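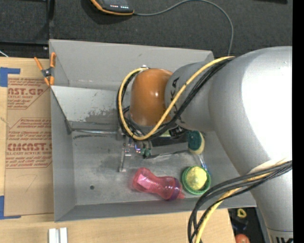
Figure 6.1 A KUKA arm working over a bin of household items.

Chapter 6
Rules for Shared Workspaces

Picking up a bottle is easy for you. Asking a robot to do it safely, 3000 times in a row, is a wonderful puzzle – and good rules are a big part of the answer!

In this chapter you will write a cell checklist, set speed limits for 2 operating modes, and learn who may hold the controller and when. We begin at the Prenville lab, where Rekha Kandasamy and her team boiled a thick safety binder down to 22 clear rules. Read Rule 1 before you go on: know where the stop button is.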